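Kitchen cabinet

A kitchen cabinet is a piece of built-in furniture used for storing food, cookware and tableware, and for supporting a counter. Most kitchens combine base cabinets, which stand on the floor, with wall cabinets hung above the work surface. Tall pantry units may be placed at one or both ends of a run.

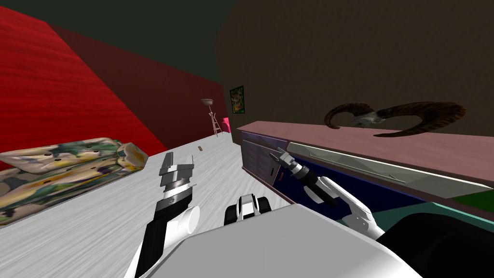 Before fitted kitchens became common, households relied on a dresser, a table and a separate larder. Joiners in Clarnmont were selling matched base units by the 1930s, and the Paiva workshop offered its customers a choice of 64 painted colours. Pale green and cream were the usual orders — darker shades were kept for sculleries.

Construction

Cabinets are either framed or frameless. A framed cabinet has a face frame fixed to the front of the box, and the doors are hung from it. A frameless cabinet carries its hinges on the side panels, leaving a wider opening for drawers.
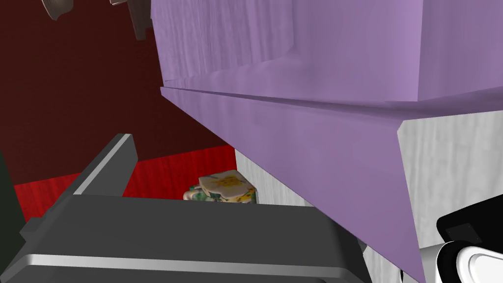
Standard base units in the Selness range were 300 millimetres wide or a multiple of that width. A recessed toe kick at floor level lets a person stand close to the counter. Drawers run on side-mounted or undermount slides, and heavier ones are usually fitted with full-extension hardware.

Drawers and doors

Deep drawers have replaced hinged doors in many base units. Opinion on the change has been divided in the trade.
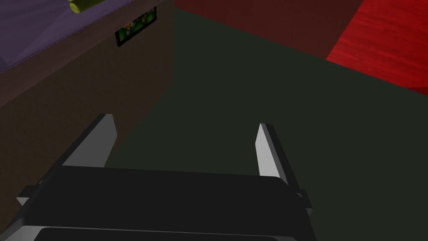
Jocelyn Fraser argued that a door with two shelves behind it costs less, lasts longer and is easier to repair, and that drawers should be saved for the units nearest the stove.

Finishes

Painted finishes need a primer suited to the panel and at least two top coats. Grease near the cooktop dulls the colour over time — satin and semi-gloss paints are easier to wipe down than flat ones. 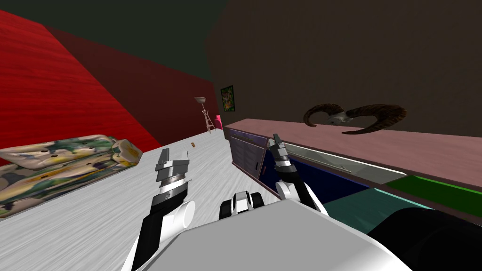

Natanael Rangel
Contributing editor, Home and Furniture

Stained finishes leave the grain visible and are simpler to touch up. In Dredville, where older houses have damp outer walls, fitters leave a gap of 3 centimetres behind base units so that air can move.

See also: Countertop; Larder; Sideboard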